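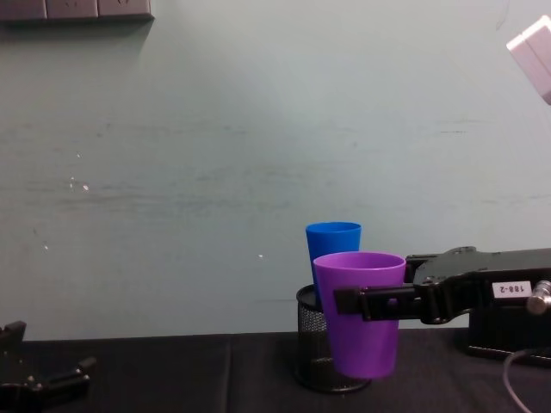

Clyde, thanks for posting the notes on the Dridgate half-track kit – I'd been going back and forth on it since July. I finally cut the parts off the sprue and you're right about the lower hull, it needs a good 11 minutes of sanding per side before the floor will drop in. For the wash I now use two jars, one for clean thinner and one for the dirty stuff, and I still manage to put the brush in the wrong one.

Clyde Holloway wrote on 4 April 2022:
> The Dridgate tracks are link and length, 257 parts in the box.
> Has anyone tried the Genby resin wheels on it? Mine don't
> want to seat on the axles at all.

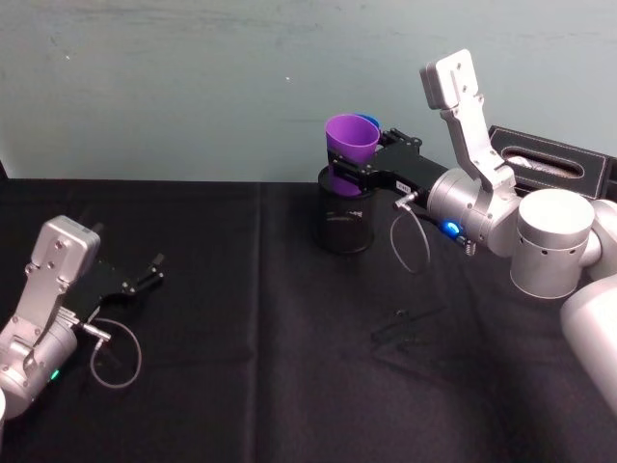
I did try the Genby wheels. The holes are undersized, so open them up with a hand drill, a little at a time, and they'll go on fine. Don't force them like I did on the first one – the resin split clean through and I had to beg a spare from Cabrera. They sent it free, which was nice!

As for color, I went with the Nadex sand over gray primer. It dries darker than the cap shows, so spray some scrap first. I thin it 30 percent and keep the pressure low.

Oh, and the decals. Mine silvered badly over the door rivets, two coats of setting solution and they still looked awful. Do you gloss coat first or go straight onto the paint? 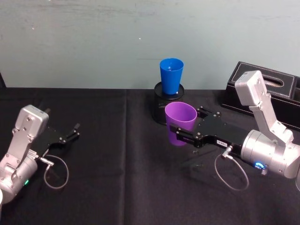 The old build article is worth digging out, if you can find it. The interior drawings are much better than the kit sheet, especially the radio rack.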